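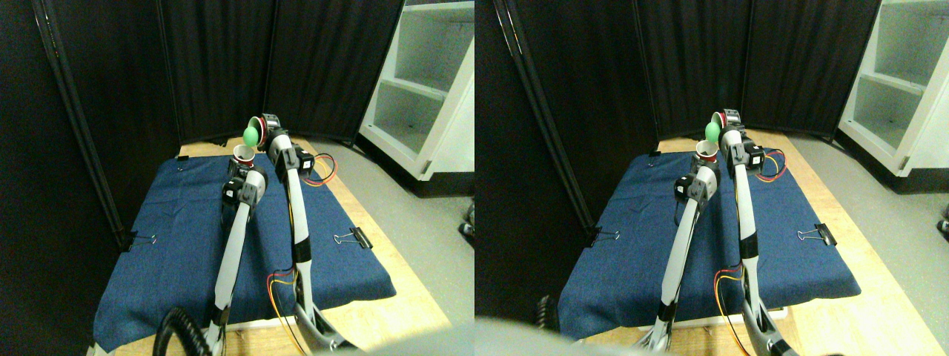

Figure 2. Two views of a blue-covered tabletop, with white robot arms, red-and-white paper cups and a green ball.

Journals > Hospitality Studies > Working Papers > Late Checkout at Small Resorts

4.2 Who gets the extra hour

Subramaniam, 2018-04-27

The three resorts in the study all print the same checkout time, eleven in the morning, and all three print it in bold. Guests seem to read bold type as an opening offer. Over the study period the front desks logged 282 requests to stay later, nearly all of them made by phone from the room, and a fair number made at ten to eleven.

Of these, 166 were granted. The written policy at Cikier says late checkout is "subject to availability," and at Plorkunley that it is "at the discretion of the manager." Wekwood has a full page on the matter, with a table of fees by the half hour. We expected Wekwood to be the strictest of the three. Its desk staff had mostly stopped using the table, which did not fit on the new counter, and they charged a fee only when the guest brought up the subject first.

We coded each refusal by the reason written in the log. Housekeeping schedules were given in 85 cases, far ahead of anything else. This would be more convincing if the schedules had been kept. When we matched refusals against cleaning records, many of the rooms in question sat untouched until midafternoon, their former occupants by then reading old magazines in the lobby with their suitcases. Desk staff at Plorkunley told us that "housekeeping" was a polite word and that guests rarely argued with it.

Length of stay mattered less than we had supposed. Guests on their last day of a week's stay did no better than those who had come for a single night. What helped was asking the evening before. Early askers were granted more time and were seldom asked why they wanted it. Late askers tended to supply a reason without being prompted, usually a flight, and in one case a wet swimsuit.

Two limits should be noted. The logs record only requests that reached the desk, so guests who simply stayed in bed and ignored the phone are missing from our data, although they may well have the most effective method. Also, Cikier changed its log sheet in April and dropped the column for the time of the call. We filled the gap from the telephone records where we could and left the rest blank. Section 4.3 takes up the related question of early arrival, where the guests are more hopeful and the rooms less ready.

Related papers
The minibar as a source of disputes
Pool towels and the deposit card
Why guests move the furniture
Breakfast hours at seaside hotels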